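**FOR IMMEDIATE RELEASE: Bismont pulls Troroston update 509 after arms push too hard**

I'm Ljubica Papadopoulos, I run the arm team at Bismont, and I asked to write this one myself because it was my team's update that went wrong.

As of this morning we've withdrawn update 509 of Troroston, our control software for tabletop robot arms. If you installed it in August, please stop any job where the gripper touches dishes or other hard items, and roll back to the version you had before. The rollback is in the same menu as the update and takes a couple of minutes. Keep hands off the table while an arm is powered, even if it looks like it's just sitting there!

So what happened? When a finger touches the rim of a plate, the arm is supposed to feel the contact and ease off. With 509, if the touch came in at a shallow angle, the arm sometimes missed it and kept leaning. Our limit for a rim touch is 40 newtons, and the arm went past it before the emergency stop cut in. We first saw it at our Prerninska workshop on a plate-sorting job, late in a run of 1,000 moves. The plate cracked and a piece slid off the table. No one was hurt, but a person could have been standing there, and I've thought about that a lot this week.

The cause was dull. We had changed how the wrist smooths out its force readings (I signed off on that change, and I liked it), and the smoothing swallowed the small early bump that means "you're touching something." Our check before release was 500 moves, nearly all of them straight down onto soft blocks. Plates have sloped rims, and we should have been testing on them from the start.

We're now repeating the whole thing with plates and bowls on taped tables, with the old smoothing back in and the arm at reduced speed. A fixed version will go out when it has passed, and I'm not going to promise a date. Gashi, who distribute Troroston for us, are contacting everyone on their list, but if you got your copy some other way, please don't wait for their call. Write to the support desk and put 509 in the subject line so it lands with my team.

Repairs or replacements for anything 509 broke are on us. Send a photo of the damage and the log from that run, and hang on to the pieces if you can.

From the plate work at Prerninska:
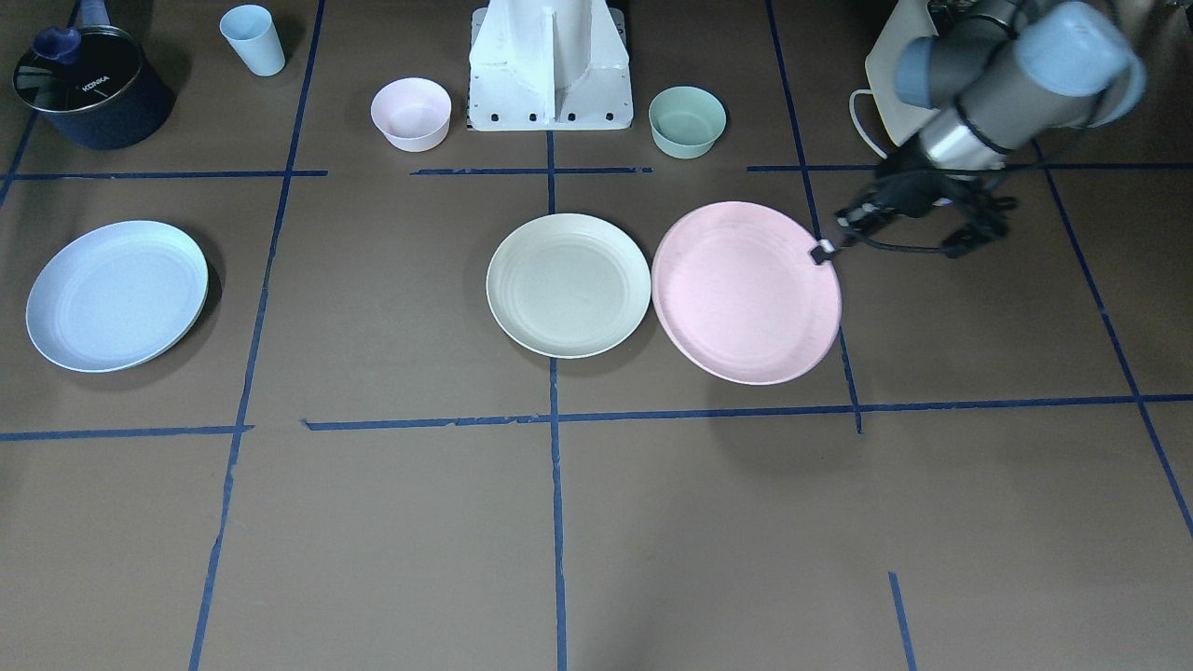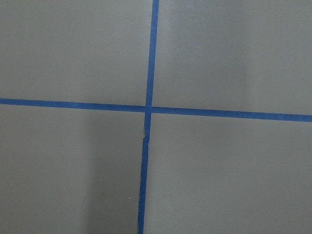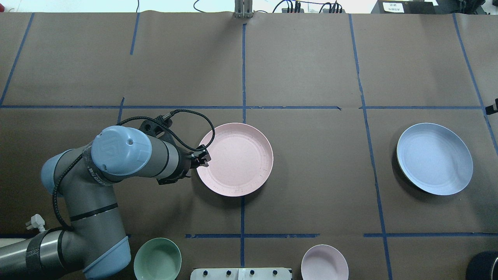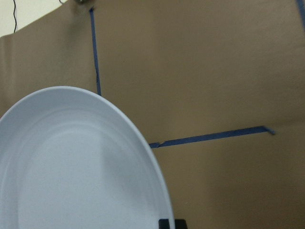
Delali Osei wrote back after reading a draft of this release to say that the rollback fixes the pushing but leaves the new speed setting in place, so anyone going back should lower the speed by hand before the first move.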